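Preninitz: project lifecycle records from a hosted workspace

Preninitz is a tabular dataset of project lifecycle events exported from a shared project management workspace on the Zitix platform. It covers creation, renaming, transfer between owners, archiving, restoring and deletion. It contains no message bodies and no file contents. The records were assembled to study how teams behave when their subscription plan puts a ceiling on active projects.

Maintainers: Yamuna Poduval (export, schema), Raghavendra Salian (cleaning, documentation).

Current release: 3. Releases 1 and 2 used a different time zone convention and should not be mixed with this one. See Known problems.

Contents

projects.csv – one row per project, 594 rows
events.csv – one row per lifecycle event, sorted by project and then by time
plans.csv – one row per change of subscription plan
owners.csv – pseudonymous owner codes and team codes
schema.json – column types and allowed values
vurkow/ – the export and validation scripts

The four CSV files are UTF-8 with a header row and comma separators. Line endings are LF. Empty cells mean "not recorded". The string "none" is a real value in two columns (transfer_target and close_reason) and must not be parsed as null. Several spreadsheet programs and at least one common data frame library will do this by default.

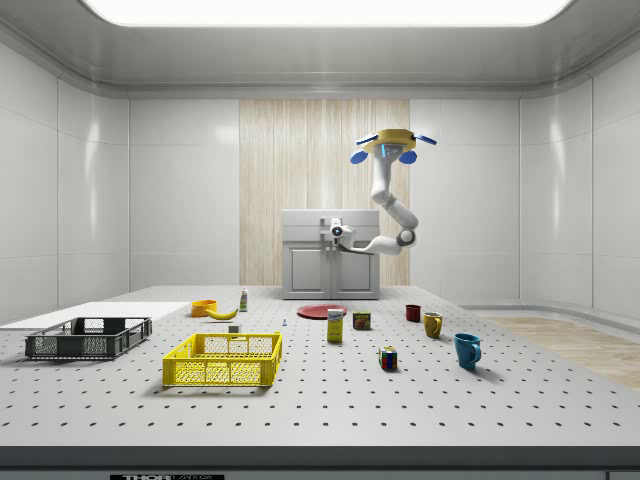
Simulated room with a white robotic arm mounted on a gray cabinet.

Background

The workspace began on a plan with a limit of 110 active projects. Archived projects did not count toward the limit, so teams rotated projects in and out of the archive when they needed room. The plan was later changed to one with a limit of 500. Both plans are in plans.csv, with the limit stored in active_limit.

The rotation period is the part most people want. During it, a single project may have many archive and restore events, sometimes minutes apart. These are real. An archive followed by a restore of the same project inside one hour usually means that somebody needed to answer a client in an old project and then put it back. We did not collapse such pairs.

After the plan change, archive events drop sharply and the remaining ones look more like ordinary closing. Do not treat "archived" as "finished" for the earlier period. The column close_reason was added at the time of the change and is empty before it.

Columns in projects.csv

project_id: integer, stable across releases
title_clean: project title after redaction
title_len: length of the original title in characters, before redaction
team_code: joins to owners.csv
created_at: UTC, seconds resolution
template: name of the template used, or empty
client_flag: 1 if outside guests were ever invited, otherwise 0
final_state: active, archived or deleted, as of the export

Titles
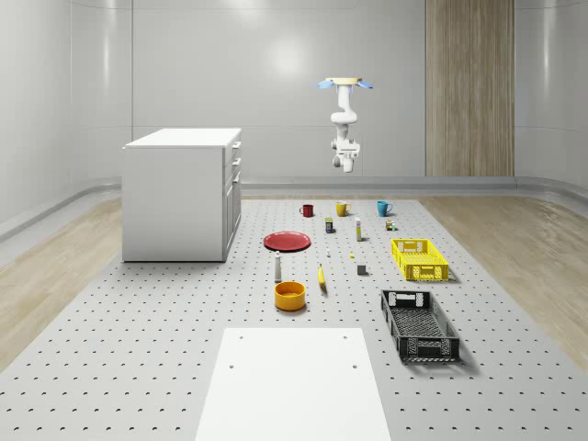 Project titles are free text and were written by whoever opened the project. The platform enforces a maximum length and nothing else. As a result the same piece of work can appear under unrelated names after a transfer, and no spelling or word order can be relied on. Two people titling a project for the render above could reasonably type "white arm, ceiling mount" and "room with wood-grain panel", and a string match would find no link between the two. Use project_id for joins and treat title_clean as a hint only. Client names, personal names and street addresses in titles were replaced with bracketed tokens such as [CLIENT] and [PERSON]. Redaction was done by pattern first and then by hand.

Columns in events.csv

event_id: integer, unique
project_id: joins to projects.csv
event_type: create, rename, transfer, archive, restore, delete
event_at: UTC, seconds resolution
actor_code: joins to owners.csv
transfer_target: owner code, or "none" for all other event types
source: api or log

The source column records where the row came from. Most rows come from the platform API. Rows marked log were recovered from notification mail when the API returned a gap. Recovered rows have the time at which the mail was sent, and this can trail the event by a few minutes. If your analysis depends on short intervals, filter to source = api.

Collection

The export was run in May with the vurkow scripts, using a read-only account with workspace-wide visibility. The API returns at most 1000 events per request. Paging is by cursor, and the cursor expires if a run is paused for long, so the script writes each page to disk before asking for the next one. A failed run can be continued from the last complete page with the --resume option.

Private projects whose owners declined to share were removed before the first release. They are not counted in the row total given above, and their identifiers were not reused. Gaps in project_id are expected for this reason and for a second one: the platform takes a number from the same sequence when a template is saved.

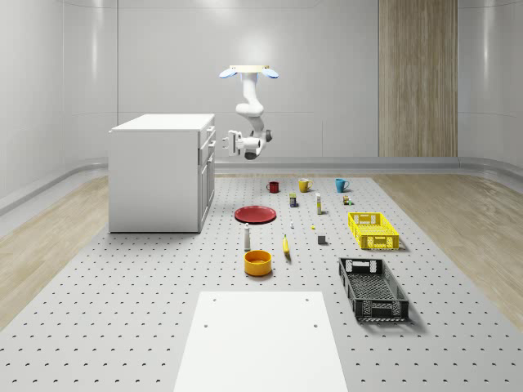 Validation

Running vurkow check in the top directory performs the tests below and prints one line for each. Exit status is 0 if all pass.

Every project has exactly one create event, and it is the earliest.
No restore without an earlier archive.
No event after a delete.
final_state agrees with the last state-changing event.
The running count of active projects never exceeds active_limit.

The last test has a tolerance. Restoring a project and archiving another in the same second may be logged in either order, and the count can then go one over the limit for that second. The checker groups events by second before counting. Turn this off with --strict, in which case some warnings are expected on the shipped files.

Known problems

Releases 1 and 2 stored local time without an offset. Events in the hour repeated at the autumn clock change can't be placed with certainty in those files. Release 3 was exported again from the API and does not have this fault, except in rows where source = log.

Bulk archive actions are logged as separate events under the code of the person who started them. One actor in team K accounts for a large share of archive events during the rotation period – that person kept the rotation list – and per-actor averages should be read with this in mind.

The template column holds the template name at the time of export. Templates renamed earlier appear under their new name only.

Prices are not included. plans.csv gives plan code, limit and start time.

Related files

The Krishnan notebooks, kept in a separate repository, reproduce the occupancy plots and the restore-interval tables. They expect release 3 and will stop with an error on older files.

Changes in release 3

Times converted to UTC
source column added
Duplicate rename events removed where old and new titles were identical
owners.csv split out of projects.csv

Send corrections to either maintainer with the event_id and the release number. Corrections to titles need the project_id as well.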